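Travellers' Help > Hostels and guesthouses > Kerkier

Late arrival at a hostel when the reception is closed, and the bed in a dorm is already paid

urnitz_reader
April 27, 2024

Good evening to all. In July I will travel to Kerkier by train from Flultberg and I have reserved a bed for two nights in the Prothero hostel, in the mixed dorm. The price was 239 for the stay, with bed linen. Now the railway has changed the timetable and my train comes only after the reception is closed. I have written to the hostel two weeks ago and I have received only the automatic message, which says that "late guests must arrange the entrance before arrival". It does not say how.

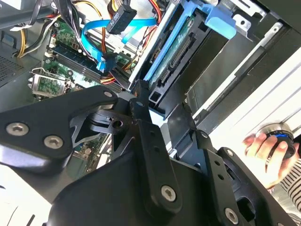

Inside an open desktop computer, with the gripper beside the drive cage.

I would like to know the following. Is it normal that a hostel gives a door code by telephone or by e-mail? Can they give my bed to another person if I am not there in the evening? And if I come in the dark and all the others are sleeping, how do I find which bed is mine? I have not slept in a dorm since I was a student and I do not want to be the person who wakes up the whole room. I also carry a work laptop, so I need a locker on the same night and not only in the morning.

I thank you in advance for your patience with my English.

flultberg_anna

Just call them. They never read mail in the summer. I was there last year and got a code on the phone in one minute. Bring own padlock, the ones at the desk are expensive.

And take bus 721 from the station if it still goes at that hour, it stops in the street behind.

Huw Mostyn

Dear urnitz_reader, I agree with the answer before me about the telephone, but I would add some things, because I have worked at the night desk of a different hostel in Kerkier.

A door code is quite normal. Please ask for it on the day before you arrive and also ask whether the same code opens the dorm, because in many houses there is a second one for the floor. Write both on paper. If the battery of your phone is empty, you will stand in front of a locked door with the right number inside the phone.
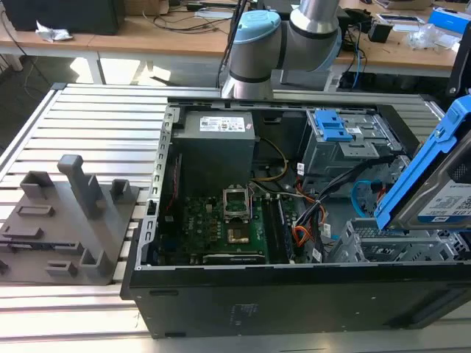 For the locker, it is better to prepare your bag already in the train. Put together in one small bag what you need for the night: toothbrush, towel, earplugs, the padlock, something to sleep in. The chargers make the most trouble, as they lie loose at the bottom and come out all together with everything else. I like how it is done inside the computer in the picture, where the yellow and black power wires run in one bundle and the drive cage has its own corner. Pack a little in this manner and you can find your things by the light of the corridor. The laptop goes into the locker first, then the shoes, and the rest can wait until the morning.

Concerning the bed, a paid bed is normally held until the next morning, but this depends on the conditions you accepted when you booked. Look for the words "no-show" in your confirmation. Some houses hold the bed only if you have told them the hour of arrival, and then they need to have it in writing.
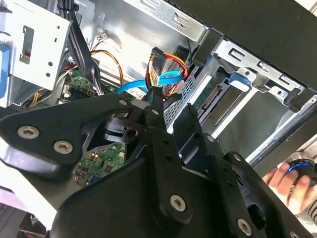
So please send one more message after your call, with your name, the booking number and the new hour of the train. Keep it short. If someone has later taken your place by mistake, you can show this message to the person on duty, and the discussion will be much more friendly. Ask in the same call for the bed number and for a lower bed. Most receptions will leave the linen on it if they know that you come late.

A key deposit of 40 is often taken in cash, also when all other things are paid by card. With a late arrival you can usually pay it at breakfast.
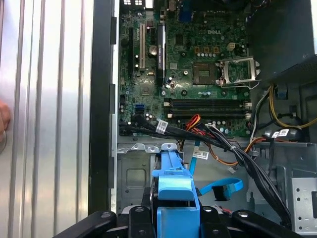

Huw Mostyn
Member, answers on hostels and night trains

I forgot one matter when I wrote the above. If the reception tells you that a late entrance is not possible, do not cancel the first night on the website yourself. With many booking sites the whole reservation is then cancelled and the second night is also gone. Let the hostel change it on their side and ask for a new confirmation before you hang up.

urnitz_reader

Thank you both. I have called this morning and a kind lady gave me the code and a lower bed next to the door. The deposit I can pay at breakfast, as Huw wrote. I did not think of asking about a second code for the floor, so I will call again on the day before.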